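Learning the names of the winds: a talk with Tobias Mercado

October 30, 2018

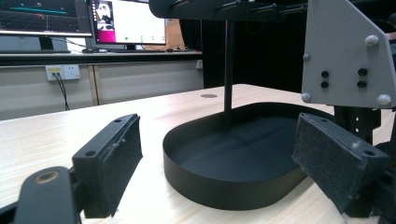
When Tobias Mercado came to live in Danunska, he did not plan to write a dictionary. He had a job at the post office, a small apartment above a shoe repair shop, and enough of the local speech to buy bread. The dictionary came later, and it came because of the wind.

"My second week, an old woman at the counter told me the salian was coming and I should close the back door," he says. "I thought Salian was a person. I left the door open for him."

The salian is a wind. It comes down from the hills in the early evening, mostly in spring, and it is strong for less than an hour. In Danunska everybody over sixty knows the word. Under thirty, Mercado says, it is maybe one in every class at school, and usually this is a child who was raised by the grandmother.

His book, which is now with the printer, holds 3804 words of this kind. They are words for weather, for fields, for parts of a boat, for food, for being tired in different ways. He worked on it for 14 years. I visited him to ask how a person does such a thing next to a full job, and why.

We speak in his kitchen, and he makes coffee two times, because the first one he forgets on the stove. He is a tall man who talks slowly and often stops to correct himself. I recognize this, I do it also.

"In the beginning I had only a notebook for my own use," he says. "I wrote the word, who said it, and what I believed it meant. What I believed was often wrong. For one year I had the word esari in the notebook as 'Sunday clothes.' Then I used it at a wedding and people became very quiet."

Esari, he learned, is the clothes in which a person will be buried. Families used to keep them ready in a chest, ironed and folded. He tells me that the father of the bride took him outside, explained it in a friendly way, and then went back in and told everybody. For a long time after this he was greeted in the street with that word.

I ask if he was ashamed. "Of course. But it was useful. Before the wedding people spoke to me slowly and used easy words. After it, they started to test me. They came to the post office with a word like you come with a coin, to see if I will take it."

So the notebook became several notebooks, and then boxes of paper cards. He shows me the boxes. They are kept under the bed in the guest room and they are sorted by the place where the word was heard, not by the alphabet. The biggest box is from Hovanari, the fishing village on the other side of the bay, where he went by bus on his free days.

Hovanari has its own speech, and the people of Danunska do not like to hear that it is related to theirs. "They will tell you they cannot understand one word. Then a man from Hovanari makes a joke and they all laugh before he finishes."

The hardest part was not to find the words, he says, it was to write them. The local speech had never a fixed spelling. The priest wrote it one way in the church books, the school teachers did not write it at all, and the young people write it in text messages as they like. Mercado changed his own system 3 times. After each change he had to go through the cards again from the start.

"The second system was very beautiful," he says, and he sounds a little sad. "It had a mark for every sound. I gave a page to my neighbor and she held it far away from her face, then close. She said it looked like something had walked over the paper. So I threw the marks out."

The spelling in the book is now plain and can be typed on any keyboard. Some sounds are lost in this way. In the margin of the proofs, which I am allowed to look through, he has written in pencil "sorry" beside one of these words, and he did not erase it.

I want to know about the people who gave him the words. Many of them are dead now. He goes quiet and looks for one card, which takes some time. It has the word for the sound a house makes at night when it gets cold. He got it from a man who came for his pension every month and never spoke more than was needed. One morning in June this man said the word, explained it, took his money and left.

"I asked him where he knew it from. He said, from lying awake."

Did he ever think to stop? Yes, after the water damage. A pipe broke in the apartment when he was away, and one box was standing on the floor. He dried the cards on strings across the kitchen, but about half of that box could not be read. Those words he had to ask for again, and for some of them there was no one left who could be asked. They are not in the book. He has a list of them as far as he remembers, with the meaning on one side and on the other side an empty place.

The university was interested for a short period. A professor came, stayed for lunch, and asked him to use the international phonetic alphabet. Mercado did learn it, from a library book, and there is an appendix in the back for those who need it. But he did not want it on the main pages. "The people who gave me the words must be able to find them," he says.

The first printing is small. Each family in Hovanari with a member who helped will get a copy, and he will bring them himself with the bus, in a suitcase. The post office in Danunska will have one on the counter. He has retired from there, but he still goes in most mornings, and the woman who has his job now keeps a pencil and some blank cards next to the stamps.

When I put on my coat he asks me how we call it, in my language, when the coffee is forgotten on the stove and boils over. I tell him that we have no special word. He looks disappointed. Then he gives me theirs, and he makes me repeat it on the stairs until I have it right.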